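19 Dec 2022

Glaze book, batch 324 on. Kiln opened at lunch, still too warm to hold the bottom shelf tiles without gloves but I was impatient.

Murkside satin, third try. Better. The pinholes are gone from the flat side of every tile but still there along the rib where it goes on thick. Color closer to what we had in March, green gray with the brown breaking on edges. Niamh says too green. I think she's looking at it under the shop lights, took one to the window and it's fine.

Recipe as mixed, 100 g dry, 89 g water. That's thinner than the card says. Card is wrong or the card was for the old silica, which I can't find a bag of to check. Sieved twice. Dip count of three on the thin ones, five on the thick. Three is plenty. Do not go to five again, it ran onto the shelf and I spent half an hour with the chisel.

Nine tiles in this set:
- four on Tejada red. Two thin, two thick. Thick ones crawled at one corner, both the same corner, so that's me holding them there. Wash hands.
- three on the white body. No crawling. Bit dull. Looks like chalk on the one at the back of the shelf.
- two on the gritty stuff from Pleresent. Lovely. Of course it's the one we have least of. Ask what they want for a half pallet.

Cooling was the kiln's own, I didn't program a hold. Witness cones: top shelf cone 6 down nicely, bottom shelf barely bent. So the bottom is running cool again and all the comments on the white body above need to be read with that in mind. Move the white ones to the top next time before blaming the recipe.

Cleanup, since I've had two people ask. Glaze scrapings and sieve leftovers go in the lidded bucket under the sink. Wet. Never dry in a bin, and never in the bins out on the carpet, that dust gets into everything and the vacuum out there has no proper filter. Wipes used on the tables count as scrapings.
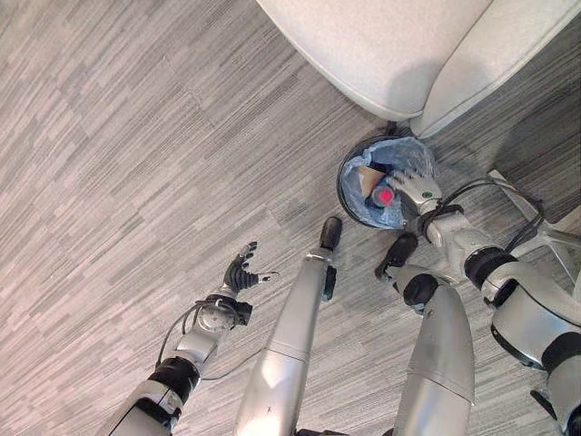 Small round black bin, white chair. 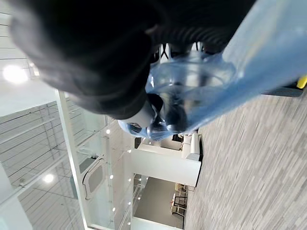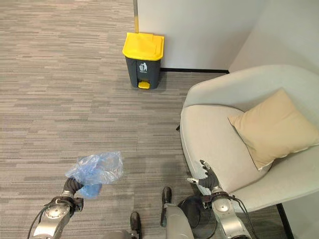
Pedal bin by the wall, yellow lid.

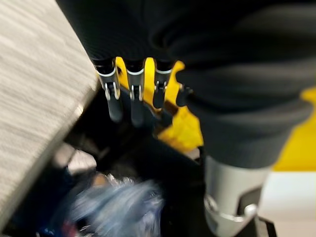 Back to the crawling. Vlasta reckons it's not my fingers, it's the bisque being dusty from sitting on the open rack all of November. Could be. Easy test: sponge half of each tile before dipping, leave the other half alone, mark the line with underglaze pencil on the back. She also wants to try adding a little gum to the bucket. I'd rather change one thing at a time but she'll do it anyway, so she gets her own cup, labeled, and it stays out of my bucket.

Gistau blue. Put two leftovers in on the top shelf just to fill the gap. Went purple where it overlaps the satin. Didn't plan it, would like to see it on a real pot. Thin over thick I think, not the other way, but my notes on that one are a mess (pencil got wet) so it needs doing again properly. Both orders, same clay, same shelf.

Stuff that went wrong:
Scale battery died halfway thru weighing the whiting. Reweighed from the start, so the batch is good, but there's a cup of mystery powder on the shelf by the window that needs to go. Put new batteries on the list.
Lost the small sieve. Found it, it was in the slip bucket.
Kiln log has a gap in it, four hours with no readings. Niamh thinks the laptop went to sleep. Schedule looks normal either side so I'm not refiring for it.

Next firing:
sponge test, Tejada only
Murkside at three seconds, same water
white body up top, cone on every shelf incl. the middle
Gistau overlap, both orders
Vlasta's gum cup, wherever it fits

Also need kiln wash, the bottom shelf is bald in two spots where I chiseled. Mixed a small jar, first coat is on, second one tomorow morning and let it dry properly before loading.

Tiles are on the wire rack, numbered on the back in iron oxide. Don't stack them, two of the thick ones have sharp drips on the edge. Niamh, the one you borrowed is number six, please bring it back, I haven't photographed it.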